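Cilus Flower Market, back hall
Quarterly walkthrough, Monday, June 19, 2023
Inspector: Ainhoa Palacios

Exits clear: Pass. The north door has been freed from the bucket tower that lived there all winter. The buckets have moved six feet to the left, where they are legal.

Extinguishers: Pass, 5 on the wall, tags current. Number 340 is still behind the ribbon rack. I could reach it, but I have long arms.

Floor drains: Fail. The one by stall 193 is full of leaves again. The grate lifts out with two fingers and the leaves come out by the handful. Please try it. 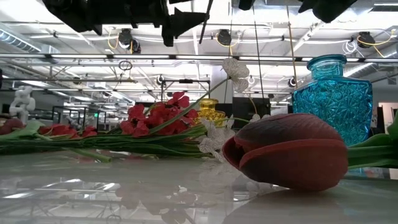

Cold room door release: Pass. I shut myself in and got out again, which I recommend to anyone who signs for a key.

Knives and snips: Partial. Sheaths on most. Lunard keeps theirs in a coffee can, points up, next to the actual coffee.

Extension cords: Fail. Asance has a heater plugged into a cord plugged into another cord. It is June. Unplug all three.

Ladders: Pass. The wobbly one now has a red tag reading DO NOT USE - and, I'm told, is only used on Fridays.

First aid box: Partial. Gloves and gauze fine. Bandages down to the tiny round kind. Reorder under account 1636.

Drain and cords to be fixed before the next delivery. Full recheck in November.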